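Ticket: Bin-sorting cell, Moltville site – arm halts on handover above source container
Opened by: Ruth Rengifo, Operations
Assigned to: Consuelo Valderrama, Cell Safety and Standards
Opened: 19 May 2026
Status: Resolved, monitoring

Reported issue

The arm enters a protective stop when it travels from the source container to the target boxes while holding a soft item. Rigid items are not affected. The log gives a speed limit violation at the wrist and no collision event. Operators have been clearing the stop from the pendant and resuming the run, which the site rules do not permit without an entry in the log.

Entry 1 – R. Rengifo

The fault was reproduced with the standard mixed load. The load sheet in use is the Primar sheet, which calls for hard, soft and deformable items together in one open container, with the target boxes on the same table and inside the reach of the arm. Fabric items are to be released low over the box surface. The sheet does not state a travel height between the two. 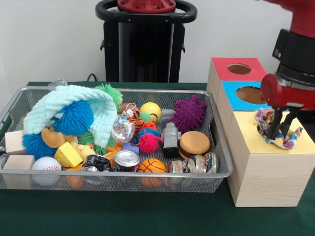 The approach speed in the active profile was 400 mm/s. The site limit for any move made with an item in the gripper is 300 mm/s. The profile name, Ccori, is the same in both the approved and the unapproved version, and the pendant does not display a revision number. I request confirmation of which version should be loaded.

Entry 2 – C. Valderrama

The approved version is revision 5. Revision 2 was found on the controller. It predates the current limit and should have been removed when the limit was adopted last July. Please do not edit the speed value by hand. A corrected value in an unapproved file leaves the remaining parameters unchecked.

Before the next run, please complete the following and initial the cell log:

Remove revision 2 from the controller and from the backup drive.
Load revision 5 and compare the checksum with the register.
Confirm that floor cables are outside the walking route used by the operator.
Confirm that stands and poles next to the table are listed in the layout file as fixed obstacles.
Run one cycle at reduced speed with an operator at the stop button.

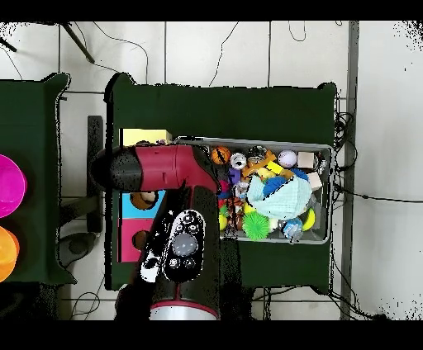

With regard to the layout file, the register requires every fixed item inside the reach envelope to be entered with its measured position – nominal positions are not accepted. The file should be measured again whenever a table or container is moved, including moves made for cleaning.

Entry 3 – R. Rengifo

Steps completed and initialed. Revision 5 is loaded and the checksum matches. The reduced-speed cycle finished without a stop, as did the full-speed shift that followed. One layout entry was out by around 2 cm and has been corrected.

Elon has been asked to show the revision number on the pendant start screen. The request is logged separately.

Entry 4 – C. Valderrama

Accepted. Operators are reminded that a protective stop is to be logged before it is cleared, even when the cause appears to be known. If the stop returns, reopen this ticket and attach the controller log from the affected run. Do not open a new one.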